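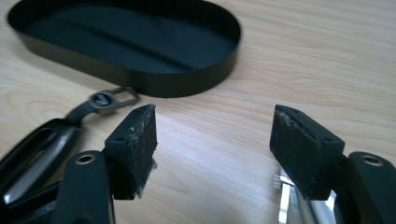

Pad wear limits for hand-held grippers: what do you write in your procedure?

Posted by Ayaaba, 27 April 2019

I'm redoing our inspection sheet for hand-held grippers and I want a proper rule for when pads get changed. The current sheet says "replace when worn", and everyone reads that differently. On the pair I have on the desk the covering is scuffed and there are whitish fibres sticking out along one edge of each pad. Two people looked at them this morning. One signed them as fit for use, the other put them down as a fail. The sheet supports both of them.

What wording do you use? I'd like something a new starter can apply without asking me.

Reply from drolilside_tech

Ours says any fraying at the edge of the covering is a fail, full stop. The face can be scuffed as long as you can't see the mounting base through it. We change both pads together, never one on its own, and write the date on the sheet.

It does mean we throw away pads that would probably have done another month.

Reply from Suria

I don't agree with failing on any fraying. Ours go fluffy at the edges in the first week and then stay like that for ages. If I failed them all I'd be changing pads every Monday.

We do a pull test instead. Grip the test block, hang the weight on it, wait a minute. If it slips, change the pads. What they look like doesn't come into it.

Reply from drolilside_tech

A pull test tells you about grip. It won't tell you that bits are coming off on the product. We handle parts that go to be painted, and loose fibre is a reject for us even if the pads hold perfectly well.

Reply from Suria

Fair enough for paint. We're picking boxed goods and nobody cares about a bit of fluff. So the limit depends on what you're handling and the sheet should say so.

Reply from Ayaaba

We do a mixture, mostly moulded plastic parts and some straps and small fittings. No paint. I would still rather not have fibres in the trays.

How often do you check? Ours is monthly at the moment.

Reply from jq_maint

Monthly is too long if they're used every shift. We went by cycle count for a while. The set that made us change the system failed at 3235 cycles, well before its monthly check was due, and the set after it lasted far longer on the same job. So I wouldn't copy a cycle figure from anyone. Look at them at the start of the shift, then do the full check weekly.

The full check is:

Covering: no loose edges, no bare patches
Pad screws: tight, none missing
Fingers: no cracks, no play where the pad mounts
Slide rods: clean, no scoring, moves freely for the full stroke
Both pads meet square when closed

The last one gets missed a lot. If one edge is wearing faster than the rest, check the alignment before you fit new pads or the new ones will go the same way.

Jiahui Qian

Reply from Suria

Agree with the alignment point. Not sure about weekly. Almost half our tools sit in a cupboard for most of the week, and a weekly check on those is just paperwork.

Reply from jq_maint

Then tag them out of use and check them when they come back. What I wouldn't do is leave it to whoever is holding the tool to decide.

Reply from drolilside_tech

One more for the sheet: only fit the pads listed for that tool. We had some cut from Dralten sheet by a well-meaning fitter. They were thicker than the originals and the jaws no longer closed fully. It was August before we found all of them.

Reply from Ayaaba

Thanks all. Draft wording:

"Look at both pads at the start of each shift. Change both if the covering is lifting, if fibres come away when wiped with a clean cloth, or if the mounting base can be seen. Full check and pull test weekly while in use. Tag out if stored. Fit listed pads only."

By that wording this pair comes down to the cloth wipe. Any objections before I send it round?

Reply from Suria

Say what weight for the pull test. Otherwise fine by me.

Reply from drolilside_tech

I'd still fail on fraying, but the cloth wipe is better than what you had. Put the colour of the cloth in as well. Ours are white and pale fibres don't show on them.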